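Uria Tabletop Pick and Place Kit: Gallery

Updated 5/25/18

Uria is our simulation kit for people who program small robot arms. It comes with an arm model, a gripper, a tabletop and a library of 27 plain objects that can be set out in any arrangement. Most customers use it to work out a grasp before they try it on a real bench, and a few use it as the only bench they have.

The pages in this gallery cover the work the kit is bought for: reaching into a crowded table, closing on a small part and leaving everything next to it alone. The notes are by Gönül Öztürkmen, who builds the sample tables. Settings are given where they differ from the defaults.

Setting out a table

A table in Uria starts as a short text file. Each line names an object, a color, a position and a rotation. You can write the file by hand or let the layout tool scatter the objects for you. The tool has a spacing setting, and turning it down gives you tables where the gripper has to come in between things.

Cylinders and bottles make up a good part of the library. They are easy to grip from above when they stand alone and much less easy when two of them are nearly touching. Small cubes are the usual target. A base can be a flat disc, a plate with a collar, or the bare tabletop.

Colors are flat and there are no labels on anything in the standard library. Customers who want printed packaging can load their own surfaces with the Pirix add-on, sold separately.

The crowded table

The small cube layout is the one most people open first. It ships with the kit under the name Banden, and the target sits on a disc with taller objects close by. The default approach is straight down with the fingers open. If you move the target closer to a bottle, check the crossbar of the gripper as well as the fingers, as it sticks out on both sides and is easy to forget when you are watching the tips. 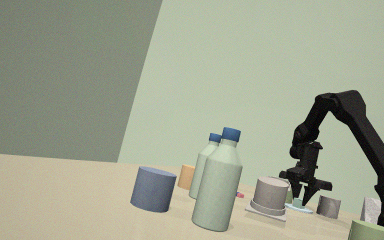

Black arm over the Banden layout, fingers on either side of the teal-green cube on its light blue disc.

The two green bottles with blue caps share one shape file. To change both, edit the file. To change one, copy it under a new name first - otherwise you will be wondering why the second one moved along with it. The gray cylinder in the square-plate holder is two objects, and the holder can be used without it.

Camera and background

The viewpoint can be raised, lowered or tilted. We tilt it in many of the sample views so that code which expects a level table edge gets some exercise. Wall colors are set in pairs, one for each side, and grain is a slider from 0 to full. It applies to the walls by default and can be turned on for the table too.

If your own camera looks down from overhead, start from the overhead preset. Low views hide more of the objects at the back, and a grasp planner that depends on seeing a whole rim or top will need a second view.

Running a set

One layout can be run as many times as you like with the positions shuffled. The standard license allows 200 shuffled layouts in a set and the full license allows 400. Results are written to a plain table with one row per run: target, approach angle, finger gap at closing and any contact with other objects.

Runs can be stopped and picked up again from the last finished row. Screen views are saved only if you ask for them. They fill a disk quickly, so we leave that off.

What you get

The kit is a download with a printed setup guide. It includes the arm and gripper models, the object library, the layout tool and 3 sample layouts, Banden among them. The Doležal gripper pack adds wider fingers and a suction cup and works with all of the samples.

Updates are free until the end of November for anyone who buys now. After that they are part of the yearly support plan. Layout files made in the earlier version will open without changes, but wall colors have to be set again by hand.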